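Comparing two grippers on the same arm

Swapping grippers is quick. Comparing them fairly takes longer, and most of that is setting up. These are the steps we use at Menadari for the Neva and the Zullton, both two-fingered.

1. Fit the first gripper, tighten the flange screws and run the cable back along the arm. Leave slack at the wrist joint.

2. Set the tool weight in the controller. Ours is 334 grams for the Neva. If you skip this the arm sags a little on slow moves.

3. Open and close the gripper 100 times with nothing in it, then check the fingers still meet.

4. Lay out the objects. Use a mix of kitchen things and toy fruit – thin rims, round shapes, something with holes in it. Mark each position with tape.

5. Start each pick from directly over the object and come straight down. Do two tries per object at low force, then two at high.
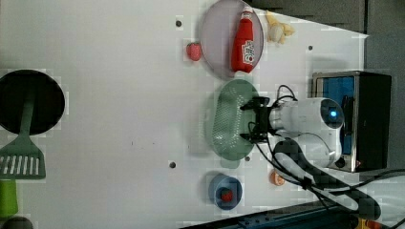 6. Write down slips as well as drops. Bouchra Helmy keeps them in separate columns, and we now do the same.

7. Change to the second gripper, set its weight and repeat from step 3 with the tape left where it is.

Rims are where the two differ most. Try those first if you are short of time.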